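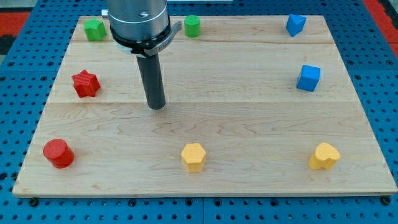 Who decides the rules for robots?

People do. Grown-ups who build robots, use robots and check robots write the rules down, argue about them a lot, and then everybody who works near a robot has to follow them. The written-down kind are called standards.

Posted Jan 28, 2022 on the Garkley kids' pages. Ages 8 and up, or younger with a reader.

What's a standard?

A rule that lots of people agree to use. Same rule in this town, same rule in the next one. Think of light bulbs. You buy a bulb, it screws in the lamp. Somebody had to agree on the size first! Robot standards work the same way, only they're mostly about keeping people safe.

A robot arm doesn't know you're there. Not unless it has sensors and somebody set them up right. It goes where its program sends it. If your hand is in that spot, well. So: rules.

The big ones

Stop button. Every robot work area needs one, and you have to be able to reach it fast. Usually red, usually big, shaped like a mushroom so you can smack it with your whole hand. Anybody can push it. You don't ask first. You don't get in trouble for pushing it, even if it was a mistake.

Keep-out zone. This is the space the arm can reach, plus extra. Might be a fence, might be a light beam that stops the robot if you break it, might be tape on the floor. Tape doesn't stop anything by itself, so tape is only ok when there's something else too.

Slow mode. When a person has to be close, to teach the robot a new move for instance, it has to go slow. Slow enough to step back from.

Bolt it down. Things the robot pushes on shouldn't slide around. Look at the wooden board in the picture, there's a dark round bolt head by each of the front corners. The blue metal table is full of holes in a grid. If a board slides even a little, the robot's idea of where stuff is goes wrong, and then it's poking at the wrong place.

Pick the right tool. The part on the end of the arm has a name, the end effector (say it: ee-FEK-ter). It can be a gripper, a suction cup, a paint sprayer, or just a rod like the black one over the board, with a rounded tip. A rod can't pick up a block. It can push one. The rule is you check the danger for the tool AND the arm, together. A slow arm holding a sharp blade is still a sharp blade.

Why start with blocks?

Good practice, that means stuff smart people do even when no rule makes them. One good practice is start easy. Blocks are light. They don't break and they don't spill. A star, a heart and a cube all push differently too. A cylinder standing up has no corners. A star has points that stick out, so it can spin when you nudge it on one side.

Colors help. Say "push the red star to the blue cube" and everyone knows which ones you mean. Try saying that with eight gray lumps.

Another good practice, leave room. The middle of the board is open, so the rod has space to come down without landing on anything.

What is a risk check?

Before the robot gets switched on, somebody makes a list. What could go wrong? How bad would it be? How likely? Then they fix the worst things first. The list at Lilell, a workshop that builds arms for packing apples, has 55 lines on it. Boring to read! They read it anyway, and every May they do the whole thing over, even if nothing changed.

A line might go like this:

Danger: fingers squashed between arm and table.
How bad: bad.
Fix: slow mode, and the arm stops if it feels a bump.
Checked: twice.

Words you might here

Hazard. A thing that can hurt you.
Risk. How likely the hazard is to hurt you, and how much.
Guard. A wall, fence or cover in between.
Payload. How much the robot can carry. Don't go over it.
Lockout. A real lock on the power switch, so it can't come on while somebody's fixing the robot. The person fixing it keeps the key.

Try it at home, no robot needed

Get a friend, a pencil and 5 small blocks. One of you is the robot. The robot holds the pencil point up, eraser down, eyes shut, and only moves when told. Left, right, forward, back, stop. The other one gives orders and tries to push a block to the edge of a tray.

Before you start, write three saftey rules. Ours from the Clegg library club:

1. Stop means stop, right now.
2. Pencil stays on the tray.
3. No other hands on the tray while the robot is moving.

Play for a few minutes, then fix your rules. Bet you missed one. We forgot that the tray could slide, and it went off the table. Bolts would have been good. We used a damp dish towel under it.

Next time on these pages: who is allowed to fix a robot, and what the Erkix test badge is for.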